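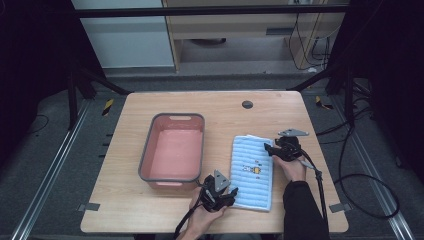

Hirasdale Swim School began with Ingeborg Meinecke teaching the neighbours' kids to float, and we've grown to 173 swimmers without losing that homey feel. Bring togs, goggles and a favourite towel – a pale blue one with a little cartoon on it, folded in the bag, does the job beautifully!

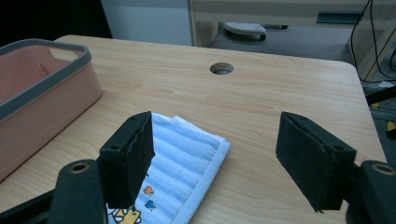
Page last changed: January

Wiebke Harms looks after bookings and would love to hear from you, whatever your age or colour of cap.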